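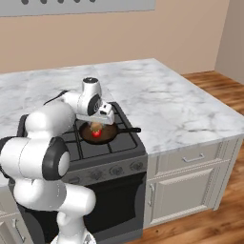
Equipment budgets for manipulation work tend to be written around the arm, and Bezawit Negussie thinks that is the wrong place to start. Negussie plans purchasing for the test kitchen program at Rantala, which has sites in Stotthorpe and Gullville, and she spent most of November on the request for the coming year. Her first line item was simulation. In the rendered kitchen her group uses, a white arm with a parallel gripper reaches over a gas stove to a black frying pan with a strawberry in it, and the long handle of the pan extends just past the right edge of the stovetop. "That handle is a budget question," she said. "If the arm has to work close to it, I need to know the reach and the wrist clearance before I sign for hardware. I can move a stove in software in an afternoon. Moving a gas line is a different form."

The request covers two arms, one for each site. Kamarul Chin, who handles integration, had asked for five. He said the larger number came from an older plan in which each workstation had its own arm on a fixed base. "We priced the bases, the floor anchors and the guarding, and the arms stopped being the main cost," he said. "Two arms and good scheduling gets us through the same test list. It takes longer. We wrote that down so it would not be a surprise."

Grippers were handled separately. Chin's position is that fingers are consumables and should sit in the operating budget with gloves and filters. The group set aside 2,157 dollars for finger sets and pads, to be reviewed at midyear. "Cookware is hard on pads," he said. "Heat, oil, and the cleaning afterward. I would like a vendor to quote me a replacement interval for that, and so far I have a blank cell."

Negussie's spreadsheet has 13 rows for each arm. Shipping, calibration and spare cables have rows of their own. So does Oltix, the scheduling package that assigns test runs to the two sites, which is licensed by controller and renews every year. She said the renewal was left out of the last request and had to be paid from travel.

Neither of them treats the simulated results as a purchase guarantee. "Contact is the weak part," Chin said. "A small piece of food dropped into a pan will roll or stick, and I do not trust our numbers on either one yet. Reach I trust. Joint limits I trust." The request therefore includes a rental period at Stotthorpe – one arm, one counter, one stove – before the second order is released to Gullville.

Quotes are due back by 2025-12-16. Negussie has asked each vendor to list lead time for the controller and the arm on separate lines.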